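July 30, 2021

I went to the Mandcombe open day because the flyer promised "a working arts school with its doors open," and I have been to enough of these to be curious which doors. The answer was most of the ground floor and one rehearsal room upstairs.

Some background for anyone who doesn't follow this stuff. Mandcombe is the summer performing arts program that moved into the old Prustlow building in June. Before that it rented the high school auditorium and ran on folding chairs. The new place has two studios, a recital hall, a gallery hallway and a good deal of fresh paint. The recital hall seats 113, a number I heard from the podium, then from the tour guide, then read on a banner. It's a fine number for a recital hall. It's a small number for a program that talks about "serving the region," and I'd have liked one person to put those two facts next to each other.

The day started with a welcome. It was scheduled for ten minutes and ran past thirty. We heard about vision. We heard about the donor, Geagea, a local flooring business whose name is now on the hall, the box office window and the water fountain. What we did not hear was what the school costs. I asked afterward at the front table and was told the tuition sheet was "being finalized." Classes begin in five weeks.

Then the tour. They split us into groups and ours had the bad luck to go first, so we walked in on everything before it was ready. In the dance studio two students were still stretching. The guide talked over them about the sprung floor, which she said was as good as any in the state. I'm no dancer, but I did ask who had compared them, and she laughed and moved us along.

The theater class was better. An instructor had a dozen teenagers doing a status exercise, the one where everybody holds a playing card to their forehead and has to guess their rank from how the others treat them. I've seen it done at corporate retreats and hated it every time. These kids were good at it. A boy who had drawn the two figured it out in seconds and played the rest of the scene as a man trying to leave a party without being noticed. It was the first thing all morning that wasn't a speech and I would happily have watched an hour of it. We got six minutes.

The recital hall was the main event, with a faculty concert at noon. Piano first, then a string trio, then two songs from a musical I didn't recognize and the program didn't name. The trio was the real thing. They played the slow movement as if they had all day, and the room went quiet in the way rooms do when people forget to cough. The piano was out of tune in the top octave. Maybe it had just been moved. Maybe so, but if you're going to invite the public to hear your new hall, call the tuner first.

As for the sound, I sat in the back row for the first half and near the front for the second. Up front it's warm and clear. In back you hear the air handling, a low steady hum that sat right under the cello. The guide said the system was "whisper quiet." I'd call it a whisper that doesn't stop.

The gallery hallway had 46 student works on the wall, according to the printed list, most of them charcoal and a few of them very good. They're hung too high for children and lit from one end, so by the time you reach the far wall you're squinting at your own shadow. There was a self-portrait near the fire door I went back to twice. No name on the label, only a number.
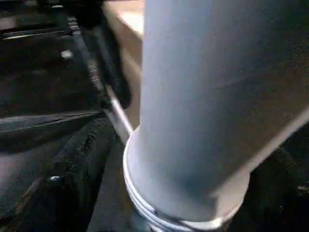 Leen Haddad thought I was being too hard on the hall. The hum is in every building put up or refitted on a budget, she argued, and parents who have spent years in a gym with a buzzing scoreboard won't mind it. She was more worried about the schedule, with every class for beginners set before four in the afternoon, when plenty of people are still at work.

I checked and she's right about the schedule. I still think I'm right about the hum.

The last stop was a question session in the lobby, and it was the weakest part of the day. Someone asked about scholarships and was told they were "a priority." Someone asked how many and was told applications would be online soon. A man near the door wanted to know if the Griver bus, the only one that comes out this way, would run later on concert nights. The director said they were in talks. I called the bus office when I got home. The woman who answered was very pleasant and hadn't heard of Mandcombe.

So would I send a kid there? For theater, yes, if that instructor is staying, which I also couldn't get anyone to confirm. For strings, probably. For piano I'd wait and see whether they get the thing tuned. The building is handsome and the parking is free, though the lot was full before the welcome ended and I left my car on the grass beside several others.

They say there will be another open day once classes are running. I'll go to that one and ask for the tuition sheet again.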